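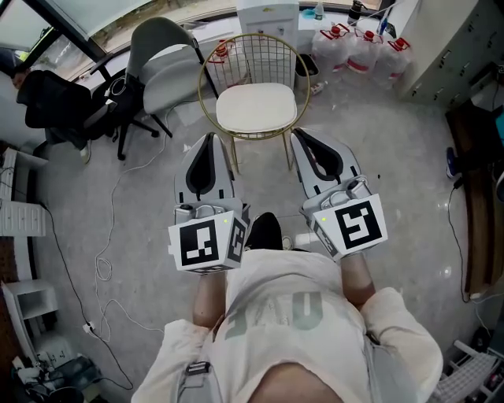
Teaching the Night Shift: An Interview with the Head of Training at Ivberg

Staff Bulletin, 12 February 2024

When Ivberg announced last November that part of its order preparation would be handed over to robot arms, the first questions from employees concerned jobs. The questions that followed concerned hands. The company had decided that the machines would learn from recordings made by its own staff, working with a pair of hand-held grippers, and many of the people asked to take part wanted to know what they were being asked to give away.

The head of training, who has been with the company since it occupied a single floor of the Grundstead building, agreed to discuss the first months of the program. By agreement with the works council, neither the head of training nor any employee is named in this article.

The grippers are worn and held by one person at a time, one for each hand. Each has two padded fingers at the front and a white cube at the back, printed on its faces with black-and-white square markers that allow the position of the hand to be followed. "People expect a control room," the head of training said. "What we have is an ordinary room with office chairs, a water dispenser and a window. You put on the strap, you pick up the grippers, and you do a task that you have done for years. The difference is that you do it with two fingers on each side."

That difference proved larger than planned. An experienced packer closes a carton with the palm, steadies it with a forearm and smooths the tape with a thumb. None of this is available through a gripper. In the first weeks, senior staff were slower than recent hires, and several found this hard to accept. "We had a colleague with more than twenty years on the line who asked to stop after one morning," the head of training said. "She told me she felt clumsy in front of people she had trained. I should have foreseen that. We had prepared a safety briefing and a data protection notice, and we had prepared nothing at all on that point."

The company changed its approach. Sessions are now limited to 2 hours, and a new participant spends the first of them without recording. The colleague in question returned in January and now introduces others to the work. Asked what had persuaded her, the head of training replied that she had been given the authority to reject a recording. "She decides whether a fold is good enough for our customers. The engineers from Vimusus know a great deal about motion. They do not know what a customer sends back."

By the end of January the group had completed 1,000 accepted recordings, of which 462 concerned folding and 238 concerned the sorting of small parts. The remainder covered simpler movements such as lifting and placing. Rejected recordings are deleted at the end of each month under the agreement with the works council, which also provides that the material may not be used to assess the speed of any individual.

That last provision took the longest to negotiate. "It was the right thing to argue over," the head of training said. "If you record how someone's hands move all morning, you have a very exact record of that person's working day. Management had no plan to use it in that way. The council asked us to put this in writing, and we did."

On the matter of jobs, the head of training was more cautious. The arms supplied by Petrenko will first be placed on the night shift, where positions have been difficult to fill. No employee has been dismissed as a result of the program, and the current agreement rules this out until it comes up for review in November. Beyond that, no promise was offered. "I can tell people what has been signed. I will not tell them that nothing will change, as they would be right not to believe me. Some of the tasks we are recording now will not be done by hand in this building in a few years."

What training will look like at that point is still under discussion. A proposal before management would create a permanent post of demonstrator, with a pay grade above that of packer. The head of training supports it, with one reservation: demonstrators should continue to spend part of each week on the line. "Products change, cartons change, and so do the faults. Someone who only demonstrates will be showing the machine last year's work."

Employees who wish to take part in the spring sessions may register with the training office. Participation is voluntary and takes place during paid hours.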